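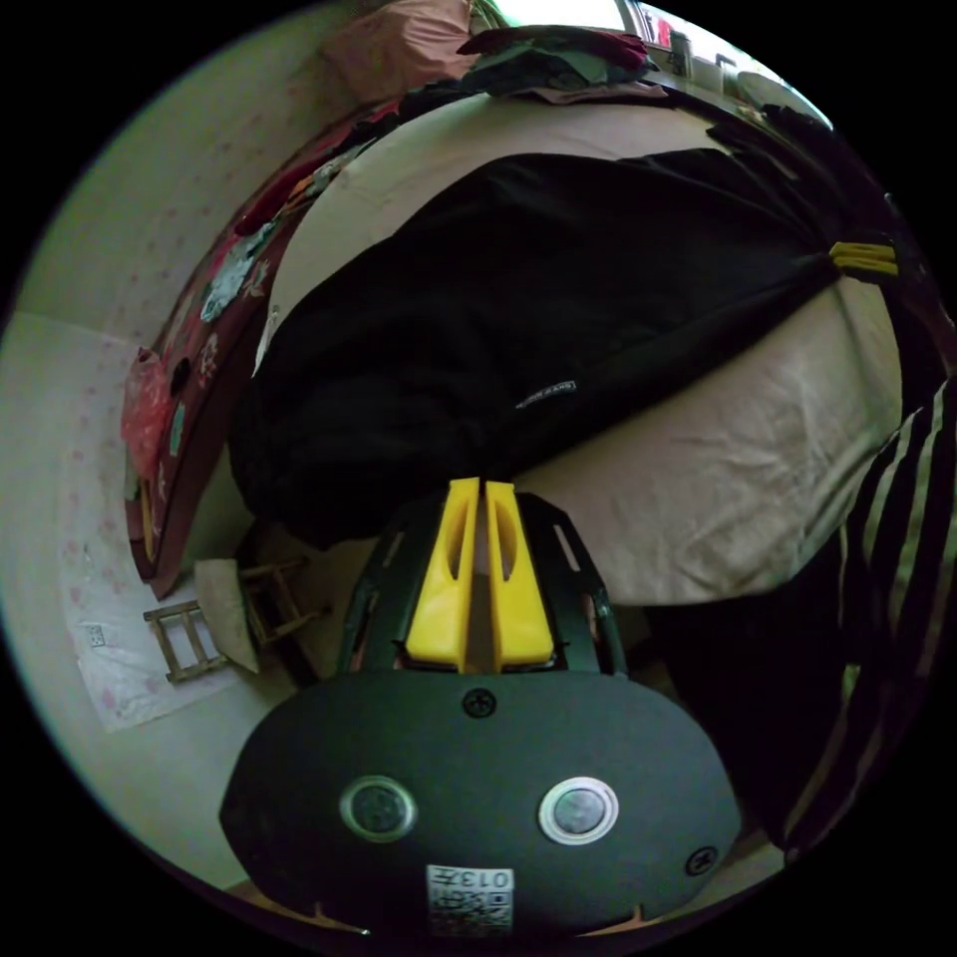

A bedroom in Gultevcombe, where spare rooms are let by the week.

The last guest house in Gultevcombe closed its doors in November, and the town has been working out where to put people ever since. It was never a resort in the grand sense. Visitors came for the walking and the Sunday market, stayed two nights and went home. But they did come, and the bakery, both pubs and the bus company had built their year on it.

What has filled the gap is the spare room. Under a scheme run from the old library on Clerkberg Street, householders let a bedroom for a week at a time, with breakfast left to the two parties to settle. There are 108 rooms on the list, in a town of 4,000 people.

Ragnheiður Laxdal keeps the list. She moved here from Bremard, where she managed a small hotel, and she still inspects a room the way she did then, starting with the mattress.

"People will forgive you an ugly curtain," she says. "They won't forgive a bad bed. I lie down on every one of them, with my shoes off, and I stay there long enough to know."

A good many fail. The usual trouble is age. A spare bed tends to be the old bed from the main bedroom, moved along the landing when a new one was bought, and it arrives with a dip already in it. Laxdal sends owners to Guillot, the furniture shop by the bridge, which gives scheme members a discount on mattresses and takes the old one away.

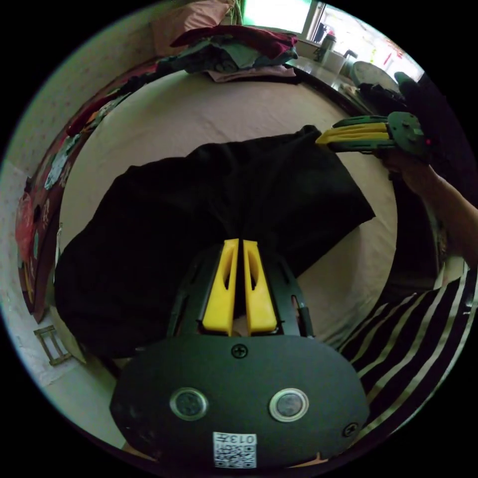 After the bed comes storage. Guests staying a week unpack, and owners forget this. Wardrobes turn out to be full of winter coats, or of a grown-up child's school things, and clearing them can take longer than painting the walls. The scheme asks for 3 empty drawers and a rail. Some families have dropped out at that point — it was the one rule that caused a real argument when it came in.

Money is part of the appeal but a smaller part than expected. Most owners let for only a few weeks in the summer, and by the time they have paid for laundry and heating the sum left over is modest. Several told me they would carry on for less. One couple near the station had not used their back bedroom for years except to dry washing, and said the house felt better with the door open.

Not everyone is pleased. Parking on the hill was tight before, and a hotel has a car park. Walkers who come in a group want to be under one roof, and the scheme can't offer that. The larger pub has talked of turning its upper floor back into rooms, though no plans have gone in.

Laxdal would welcome it. She has a waiting list for the market weekends and a shortage of ground-floor rooms all year round.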